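Kutside Board – parts, layout and record files
README, version of February

This folder describes the Kutside board, a flat white board with small parts for practicing assembly of pulleys and pegs. The text is for people who will lay out the board again, or who want to read the layout records that come with it. If you only need the file names, please go to the section "Files in the folder".

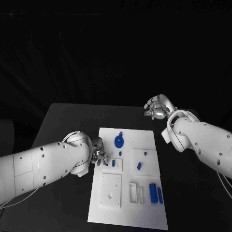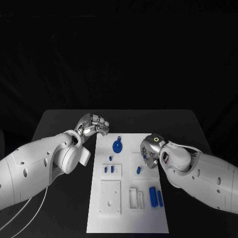
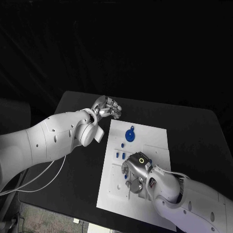

Board and table

The board is white and rectangular. We use it lengthwise, so that one short side is near to you and the other short side points to the back of the table. In the records the short side at the back is called "far edge" and the other one "near edge". Left and right are always the left and right of a person who stands at the near edge. In the first version we had mixed this with the view from the other side, and two people then wrote opposite things for the same layout. Please do not go back to that.

The table top is dark gray and matte. There is black fabric behind it. With such a background the white of the board is easy to find, also in a small preview. The blue parts are less easy when the light is low, and for this reason the field "light" exists in the records.

The board may lie straight or at a slant. Both are accepted layouts. We do not correct a slanted board before a session, we only write "slant" in the field "board_pose". A board which hangs over the table edge is not accepted and should be moved.

Names of the parts

We had many discussions about names. The list below is the one used in the files, and it is better to keep it even if you would prefer another word.

blue_pulley
The round blue part with a raised hub in the center. Its usual place is close to the far edge. In older notes by Mahnaz Jalali it is called "blue disc". It is the same part.

grey_wheel
The grey metal disc. We spell it with "e" in the field names only, this is from the first version and too many scripts depend on it.

blue_peg
The small blue peg. It is the part which we lose most often. Look first under the board, then on the floor on the left side.

square_plate
The white square plate. White on a white board is not a very good choice, we know. When you enter the position of the plate, please zoom in and use its corners. Guessing from the shadow gives wrong values.

other_small
Everything which does not have its own name. A short free text must be given in the field "comment".

Laying out the board

1. Clear the table top and wipe it. Dust is very visible on dark gray.
2. Put the board down with the far edge away from you. Leave free table behind it.
3. Put blue_pulley near the far edge, with the hub up.
4. Put the remaining parts according to the layout sheet. The sheets are in the folder "sheets" and can be printed on normal paper.
5. Look from straight above and compare with the sheet. A part may be one finger width away from its place, more than that should be corrected.
6. Write the layout code into the record before you begin.

Step 6 is forgotten often. If you remember it only later, write "unknown" and not the code you believe it was. We lost most of one afternoon with codes that somebody had filled in from memory – they looked correct, and half of them belonged to the layout of the day before.

After the session the small parts go to the tray with lid. The board is stored flat. It should not stand against the wall, also not for one night.

Layout families

There are two families of layouts. "Clodow" is the older one. In it the parts are kept in groups and there is clear space between the groups, so it is good for a first try and for teaching new people. "Biswas" is the newer one, where the parts may stand close together and the groups can touch. The names are the names of the two rooms where we made them and have no other meaning.

Do not mix sheets from both families in one session. The codes look similar (C and B before the number), but the reading script checks only the first record of a session and takes the family from there.

Files in the folder

records.csv
One row for each layout as it was found on the table. The present version has 1388 rows.

checked.csv
The 193 rows which were read again by a second person. Where the two readings were different, we kept both, and the column "agreed" is empty.

sheets
Printable sheets for both families.

drawings
Outline drawings of the board and of the named parts, with the outer dimensions. The folder does not have files for making the parts yourself.

notes.txt
Free notes, not sorted. Some are in mixed languages. Useful mostly if you search for a part name.

Fields in records.csv

id – number of the row. Numbers below 1000 are from the first version, and the numbering after this starts new at 1000. There are gaps in it, they are rows we removed and they will not be filled.

layout – code from the sheet, or "unknown".

board_pose – "straight" or "slant".

part – one of the names from the list.

zone – place on the board: "far", "middle" or "near", then "left", "center" or "right", written with a hyphen, for example far-center.

lying – "flat", "on_edge", "tilted". A part that is held above the board gets "tilted" if you can see the angle, and otherwise the field stays empty.

covered – "yes" if less than half of the part can be seen. The position is then an estimate and should be treated so.

light – "normal" or "low".

comment – free text, maximum 500 characters. Longer text is cut without a warning. Sorry for this, it is on our list.

How the records were made

One person looks at the still picture of the board and fills in the rows. A position is entered only for what can be seen in this picture. We do not look at the picture before or after to find a hidden part. The result is that the same peg can be present in one row group and missing in the next one. It does not mean that the peg was taken away.

Mahfuz Mollah did most of the first reading. Mahnaz Jalali did the second reading and wrote the rules for "covered". If you disagree with a rule, please write first to her, with the row numbers.

Known problems

The border between "middle" and "near" is not marked on the board. Different people put it in different places, and this is the field where the second reading disagrees most. If your work depends on it, take the checked rows only.

blue_peg and other_small were confused in part of the Clodow rows. The wrong rows which we found are corrected, but we did not search in all of them.

For a slanted board, "left" and "right" follow the board and not the table. In the first version this was the other way. Rows with a number below 1000 were changed by script and afterwards only looked through quickly.

The color of the parts is not a field. We assumed that the name tells enough. For grey_wheel in low light this was maybe too optimistic, as it can look almost black beside the white of the board.

Some comments mention a rubber band. It belonged to a test that we stopped, and there is no drawing of it. Please ignore these comments, or remove the rows with a search for "band".

Use and sharing

You may use the records and the sheets for teaching and for research. If you change the part names, please give the result a new name also, so that nobody mixes your file with ours. Mention "Kutside Board, Janance" in your text. We have no special citation format.

Corrections are welcome. Send the row number, the field, the old value and the value you propose. A list in plain text is enough – no need for a spreadsheet. We collect the corrections and put them in together with the next version.

Changes in this version

- Slant added to board_pose, earlier it was only in the comments
- Sheets B4 and B7 replaced, the old ones had far and near exchanged
- Field "weight" removed, it was always empty
- Drawing of square_plate corrected, one side was written twice
- Text of this README revised by Mahfuz Mollah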